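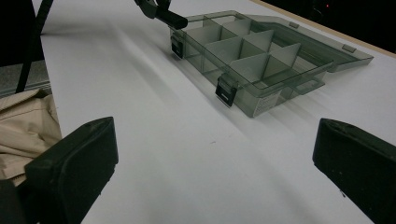

Divider box, lid open, with one long divider and the cross panels in.

Skenura Parts Boxes: README

Contents list and layout notes for the small-parts boxes at the Shehata repair bench, Prurby. Maintained by Hicham Ghoneim.

What this is

A list of what is stored in each divider box at the bench, kept as plain text files so it can be searched, printed, or copied by anyone who wants to set up their boxes the same way. It covers screws, nuts, washers, springs, fuses, terminals, and the odd plastic bits that come out of lamps and small appliances.

There are 13 boxes in the list. All of them are the smoky gray see-through kind with a hinged lid, two black latches on the front, and thin dividers that can be taken out. We bought them from Govinent in two batches. The second batch came with slightly tighter divider slots, but the panels can be swapped between batches with a bit of pushing.

The list has 300 rows. One row is one kind of part in one compartment. If the same part is kept in two places, it gets two rows.

Files

boxes.csv — one row per box, with its name, its shelf, and the layout it uses
parts.csv — one row per part per compartment, the 300 rows mentioned above
layouts.txt — the divider layouts drawn with dashes and pipes
labels.txt — text for the lid labels, ready to print
CHANGES.txt — what moved and when

Columns in parts.csv

There are seven columns.

box: the box name, such as SCREWS-A or FUSES
cell: the compartment, written as row letter and number (A1, B4)
part: short name of the part
size: thread and length, or rating, or diameter, depending on the part
material: blank if we don't know
level: full, half, low, or empty
note: anything else

The size column is the messiest one. Metric screws are written M3x10. Inch screws are written 6-32x1/2. Springs have the outside diameter first and then the free length, both in millimeters. Fuses have only the rating, and the length goes in the note. I know this should be split into separate columns. I tried it in June and ended up with a table that was mostly blanks, so I put it back.

How cells are named

Set the box down with the latches toward you and open the lid away from you. The row nearest the latches is A. The row behind the long divider is B. Count cells from the left, starting at 1. All the letters in the list assume the latches are toward you. If you read a box from the lid side, every cell will be wrong.

Where a cross panel has been left out to make a wider compartment, the wide one takes the lower number and the next number is skipped. For example, a row might run A1, A2, A4. There is no A3 in that case, and it isn't a missing row in the file.

Layouts

Each box uses one of the layouts in layouts.txt. "Full grid" has every panel in. "Long row" leaves the cross panels out of row B, for things like cable ties and long springs. "Mixed" has wide cells at the left end and small cells for the rest.

Start a new box with every panel in and take panels out only when something doesn't fit. Going the other way is a nuisance, as you have to tip out two neighbors to get a panel back down into its slot.

Setting up a box 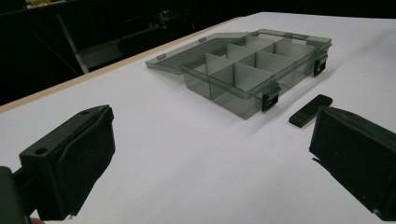 Do the layout before any parts go in. Open the lid all the way so it lies flat on the table and both latches are clear of the front wall. Seat the long divider first, then add the cross panels from one end to the other. Press each panel down with a thumb at both ends. A panel that is down on one side and up on the other leaves a gap at the bottom, and washers will slide under it.

Close the lid and check that it sits level. If one corner stands up, a panel is high. Don't force the latches over it.

Then tip the empty box on its side and back. If a divider rattles, swap it with one from another slot. They vary a little.

Fill from the back row forward, one compartment at a time, and write the row in parts.csv before going on to the next one. I have tried filling the whole box and writing it up afterward, and I always had one compartment left over that I couldn't identify without the calipers.

Don't fill past three quarters. The lid closes over a full compartment well enough, but parts will hop the divider when the box is carried upright.

Labels

The label goes on the inside of the lid, facing down, so it can be read through the plastic when the box is shut. Use the text in labels.txt. Print at actual size. We used to put paper tags on the outside of the front wall, and they came off wherever a hand kept rubbing them on the way to the latch.

Leave the maker's sticker alone if it is on straight. Peeling it leaves a gummy patch that collects dust, and it took me more time to clean one than to label three boxes.

Levels

Full means three quarters or close to it. Half is half. Low means you can see the floor of the compartment. Empty means empty, and the row stays in the file so the compartment isn't given to something else. If a compartment has been empty for a year, it can be reused, and the old row goes to the bottom of CHANGES.txt.

We do not count parts. The one exception is the glass fuses, where the note gives a number. The last count was 110 across the whole FUSES box.

Known problems

- SCREWS-C has two kinds of M4 in cell B2. They look the same until you try to drive them. One is countersunk a little deeper. Waiting for somebody with patience.
- The SPRINGS box has blanks in the material column all the way down.
- Some notes still refer to "the tin." The tin is gone. Its contents are in MISC.
- The inch sizes were measured, not read off packets, so treat the odd lengths with care.
- boxes.csv lists shelf positions from before the shelf was moved. Left and right are still correct — the heights are not.

What it is not good for

It isn't a stock system and it won't tell you what to reorder. It also shouldn't be used to pick a fuse for a repair. Check the rating printed on the fuse itself every time. Cells get mixed up, and a list can't see that.

Changes

Send corrections as a plain line of text: box, cell, what is in there now. You don't need to edit the file yourself. If you move a part, move the row too, and keep the old cell in the note until the next time the labels are printed.

Use

Copy it, change it, and rename the boxes. Credit is welcome but not required.

Comments

benchleg: Copied the cell naming for my fishing tackle. Works fine. I did the first box backward and had to redo the whole thing, so maybe put the part about the latches higher up.

Marta_K: Do the panels from the second batch go into first batch boxes, or only the other way?

H. Ghoneim: Both ways. Tighter in the second batch boxes. Push straight down and not at an angle.

oldtoaster: Why not put the label on top of the lid? Mine get stacked, but I still read them from above.

H. Ghoneim: Stacking scuffs them. If you don't stack, on top is fine.

plainwasher: Row for the M5 nylon nuts says half. It's low. I took a handful.

Contact: Hicham Ghoneim, Shehata repair bench, Prurby | © Skenura Parts Boxes | Back to top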